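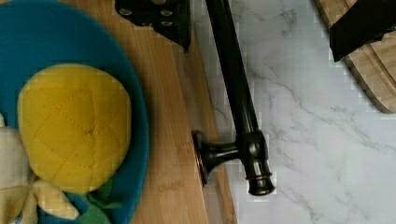
Yellow plush fruit on a blue plate.

Spent Wednesday evening going through eight years of notes on growing citrus in pots somewhere that has real winters. Going to put the useful parts in one thread so I can stop typing them out in replies.

I live in Pluncombe. First frost usually shows up before I'm ready and the last one comes after I've put the trees out. Nothing citrus survives in the ground here. Everything I grow is in a container and spends close to half the year inside.

What I have right now: two Meyer lemons, one calamondin, one kumquat, and a key lime that has been sulking since March. The older Meyer came from Domingo Ulloa when he moved and couldn't take it with him. It was already bigger than anything I'd grown myself.

Start with a Meyer. It fruits young, it puts up with lower light than a Eureka or a Lisbon, and it flowers off and on through the year. A calamondin is even easier but you have to like sour fruit the size of a large grape.

Don't start from a grocery store seed unless you want a houseplant. Seedlings can take many years to fruit, and in a pot under indoor light they may never do it. Buy a grafted tree. Look for the bump or bend low on the trunk where the graft is.

Anything that sprouts below that bump is rootstock. Snap it off while it's soft. I let one go for a summer on my first tree and it outgrew the lemon. Long thorns, leaves in threes, no flowers.

Pots. I've used glazed, plastic and plain clay. Clay dries out faster, which saved a couple of trees from me in the early years when I was watering every time I walked past. Plastic is lighter and I'm older now, so the big Meyer is in plastic.

Go up one pot size at a time. A small tree in a huge pot sits in wet soil it can't use and the roots rot. I lost my first kumquat that way and blamed the window for months.

Soil: bagged potting mix with a lot of bark in it. I do two parts mix to one part small orchid bark. No garden soil, no gravel layer at the bottom. The gravel doesn't help drainage, it just takes up room.

Watering: finger in the soil to the second knuckle. Dry there, water until it runs out the bottom, then dump the saucer. Damp there, leave it alone. In winter that can mean going two weeks without touching it.

Curled leaves can mean too dry or too wet. Annoying, but the finger test sorts it out.

Feeding: citrus are hungry. I use a granular citrus food from Yip, the garden store out on the bypass, from spring through early fall, at the rate on the bag. If new leaves come in yellow with green veins, that's usually iron. Check the pH before you pour more stuff in. Our tap water is hard and it creeps up over time.

Moving outside is where people cook their trees. Leaves grown indoors have no sun tolerance. Full shade for the first week, then a couple hours of morning sun, then a little more each few days. I skipped this once and had white scorched patches on every leaf by the weekend.

Moving back in: I start when nights drop into the low 50s. Hose the whole tree down first, undersides of the leaves included. Whatever is living on it in September will have the run of the house by Thanksgiving.

Scale is the one I fight every winter. Little brown bumps on the stems, sticky film on the floor under the pot. I scrape them off with a thumbnail and wipe the stems with a cotton ball and rubbing alcohol. Then I check again a week later and there are more. Repeat.

Spider mites if the air is dry. Fine webbing, dusty-looking leaves. A trip to the shower every couple of weeks takes care of most of it.

Light. A south window alone kept mine alive but they dropped leaves every January. I added a plain LED shop light on a timer, 12 hours a day, hung a foot or so over the top. Leaf drop mostly stopped. I didn't buy anything labeled for plants.

Keep them off a cold tile floor. Cold roots plus sun in the window is a common reason for sudden leaf drop. I put mine on a wheeled plant stand and that was enough.

Flowers indoors need help since there are no bees in my dining room. Small soft paintbrush, dab from one flower to the next, do it again the next day. The smell is worth the whole hobby if you ask me.

Most of the tiny fruit will fall off. That's normal. The tree sets far more than it can carry. My big Meyer had 171 little green ones by my count two springs ago and I picked 14 lemons.

Ripening is slow. Six to nine months for a Meyer. Wait for a warm egg-yolk yellow and a little give when you press it. Cut the stem with snips, don't pull, or you can tear the skin at the top and it won't keep.

What I do with them: zest goes in the freezer in a flat bag, juice goes in ice cube trays. Two cubes is plenty for a salad dressing. The calamondins get halved, seeded and cooked into marmalade with more sugar than I want to think about.

Someone asked about Gimier lemons. A neighbor has one under that name and it looks like an ordinary Meyer to me, leaves and fruit both. Could be a seller's name for it. If anyone knows more, tell me.

Pruning: very little. Dead wood, crossing branches, anything growing straight at the window glass. I do it in late winter before the new growth starts. Every branch you take off is leaves the tree was using.

Next up is repotting the kumquat, which has roots coming out of all the drain holes. Will add to this when it's done.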